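# 2 Floors: Reading the Surface Under Your Feet

Walk into almost any room and your eyes go to the walls, the windows, the furniture. Your feet, meanwhile, have already met the biggest single surface you can touch. I love floors, and I hope that by the end of this chapter you'll be the sort of person who crouches down in a hallway to see how the boards run, while your friends wait by the door!

In Chapter 1 we looked at the shell of a room and how to measure it. Now we start to fill in what people live on. A floor has to carry weight, put up with grit and spilt tea, stay pleasant under bare feet, and look right next to everything standing on it. Most of the decisions you make about a room later – rugs, paint, where the table goes – will be easier if you have looked at the floor properly first.

### In this chapter you will learn to

- describe a floor by its colour, grain, direction and sheen
- tell the difference between a pattern that belongs to a material and a pattern that copies one
- choose a sample size that gives a fair idea of the finished room
- keep a floor record for a house or flat

### Before you start

Find a floor you know well and stand on it in your socks. Write down its colour in one word. Now get down low, with your face near the surface, and write a second, longer description. Nearly everyone's second answer is quite different from the first. "Brown" becomes honey with darker flecks; "white" turns out to have a good deal of green in it.

## 2.1 Grain and direction

*Grain* is the pattern of lines and streaks that we connect with wood. In a real plank it comes from the way the tree grew and the way the log was sawn. Many other floorings borrow the look, some of them very well, and for this reason we use the term *wood-grain effect* until we have checked what the material is. A photograph can tell you about colour and pattern. For the material itself you need a cut edge, a label, or the paperwork from whoever laid it.

Grain also has a direction, and direction does a surprising amount of work. Lines running away from you towards a window pull the eye along and make a room feel longer. Lines running across your path slow the eye down and make a narrow room feel wider. Turn a sample through a quarter turn and try it for yourself – the change is quite a thrill the first time.

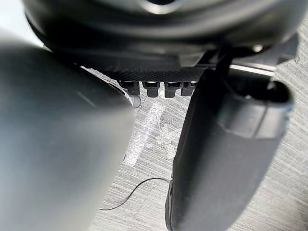

**Figure 2.1** Grey flooring with a fine, streaked, wood-like texture. The streaks run across the view.

Grey is an interesting case. With a strongly coloured floor, the colour tends to win and the grain comes second. Take the warmth away and the streaks have to provide most of the interest, so a fine grain gives a calm, even surface and a bold one can look quite busy. Grey also picks up colour from its neighbours. Put it next to a yellow wall and it may seem slightly blue; put it next to a blue one and it warms up.

### Case study: the hall at Murent

Titilayo Amadi and Remzi Yaman were asked to choose a new floor for a long hall in a house called Murent. The hall was 69 square metres, far bigger than anything they had worked on together. They began with samples the size of a postcard and agreed on a pale grey within minutes.

Then they ordered larger boards and laid them out end to end. The fine grain they had both admired up close had melted away, and from the front door the floor looked like plain card. They went back and picked a grey from the same range with a stronger streak, looked at it in the morning and again at four in the afternoon, and settled on that one.

**Think about it**

1. Why did the small sample mislead them?
2. Which way would you run the grain in a long hall, and what would you hope to gain?
3. The pair looked at their second choice at two times of day. What might have changed between them?

### Key words

**Sheen** – how much light a surface throws back, from matt to gloss.

**Repeat** – the distance before a printed pattern starts again. On a small sample you may never see it.

**Run** – the direction in which boards or streaks lie.

### Activity 2A: Start your floor record

Choose one room. Draw its outline, mark the door and any windows, and add an arrow for the run of the floor. If there is no run, write "none". Underneath, write some 200 words on how the floor looks from the doorway and how it looks close to. Keep the page safe, as you will need it again in Section 2.4 when we come to wear and cleaning.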